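From: Mervyn Wragg
To: jasdale-cell list
Date: 8/18/18
Subject: Re: [jasdale-cell] wrist camera after the finger change

Jamie Pearce wrote:

> We changed both fingers on the Jellton arm and since then it
> closes a little beside the object. Not much, but enough that the
> handle turns in the grip. Did you do the hand-eye calibration
> again, or only the tool offset? And which screws do you use for
> the Jacquet bracket? Ours work loose.

Hello Jamie, hello all,

I did only the tool offset at first, and this was my mistake. The camera bracket on our cell sits on the same plate as the gripper, so when you open the plate to reach the finger screws, the camera moves also. You do not feel it with the hand. In the calibration file I could see it well: the old file and the new one did not agree in the rotation. Please make the full calibration each time the plate was open, even if you think that nothing moved.

The order I follow now is this. Tighten the plate crosswise. Clean the lens with a dry cloth. Run the calibration with the printed target. Then set the tool offset, and only at the end put the objects back on the table — I use the board with the banana on it and the black holder for the first check, and I look at the wrist view before I let the arm do anything.

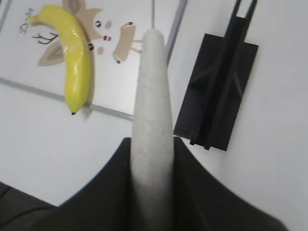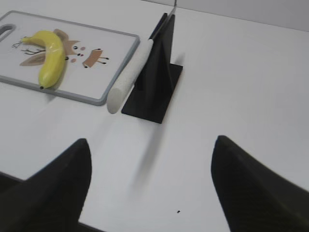 Both are from our wrist camera, at the table with the check objects. I compare the view with the one I saved before the work. If the bottom part of the view, where the gripper is, sits differently with the same opening, I go back to the plate.

For the bracket we keep the original screws, with a small drop of medium thread lock. Let it cure overnight. The cable must also have a loose loop at the wrist, otherwise it pulls on the bracket in every rotation. I check the screws again after 300 cycles, and then every 500.

On the last point Fulis does not agree with me. Thread lock on that bracket is a bad idea, Fulis wrote to me, as the inserts are soft and come out together with the screw the second time you open it; spring washers and a paint mark across the head are enough, and you see at once if something turned. I have not lost an insert yet, but our bracket was opened only a few times.

Jamie, can you send me your two calibration files, from before and after the change? I can compare them on Monday.

Regards,
Mervyn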